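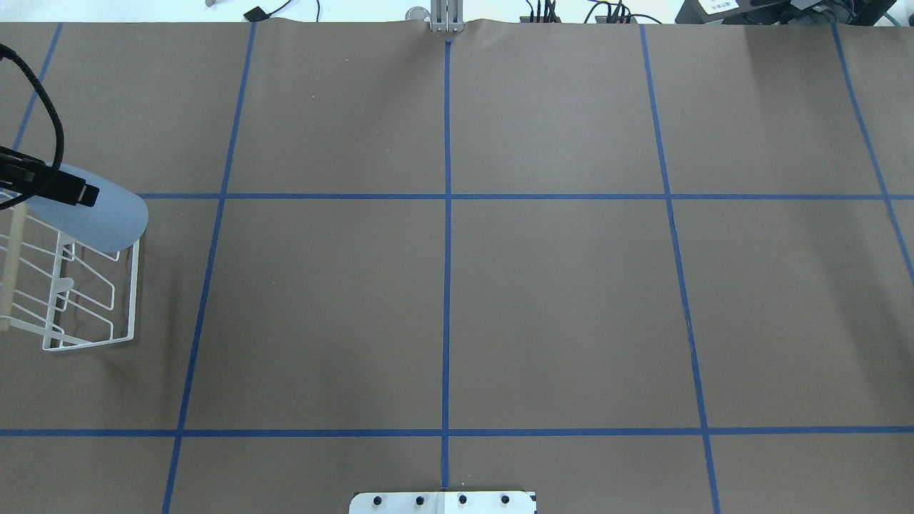

From: Lurdes Cordeiro
To: the Fonseca kitchen list
Subject: Re: laying out the big table

Hello all,

Thank you, Mafalda, for writing first, and sorry it took me until evening to sit down with a cup of tea and answer properly.

Mafalda Azevedo wrote:

> Does anyone remember how we did the paper on the long table?
> I have the roll of brown kraft and plenty of blue tape, but
> I can't get my lines to behave. Also, where should the dish
> rack go? Vitória M. says the near end and I say the far end.

I do remember, because I was on my knees hunting for the end of the tape for most of it! We rolled the paper out the long way, smooth side up, and pulled it toward us a bit at a time. You will get a crease or two whatever you do, and they don't matter once there are plates on it. Then the blue tape goes on top, long strips first and cross strips after. I like the squares in the middle to be big, big enough for a serving dish with room for your hands on either side. If a strip wanders, lift it slowly and lay it again – the paper will forgive you once, maybe not 2 times.

As for the rack, I'm with you, Mafalda (sorry, Vitória). At the far end it stays out from under everyone's elbows, and you can still reach it from the side. I'd put it just past the last cross strip, so the squares are all free for the dishes.

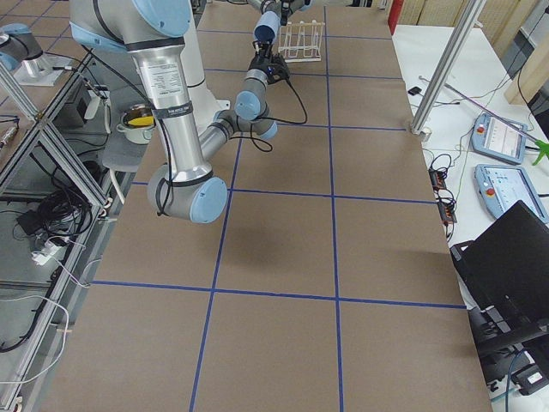

White dish rack at the far end, past the last strip of tape.

The white pot can live on the lower surface beside the table until somebody wants it. I know Vitória Caldeira would like it up on the paper, but it does take up a whole square, and then the plates end up in a stack and we are all reaching over each other again.

One more thing while I'm at it. Ezekiel, did you ever find the other roll of tape? I had it in the drawer with the Gevetti catalog in December and haven't seen it since. If it's gone I'm happy to pick up another when I go in for bread.

Warmly, and save me a chair,
Lurdes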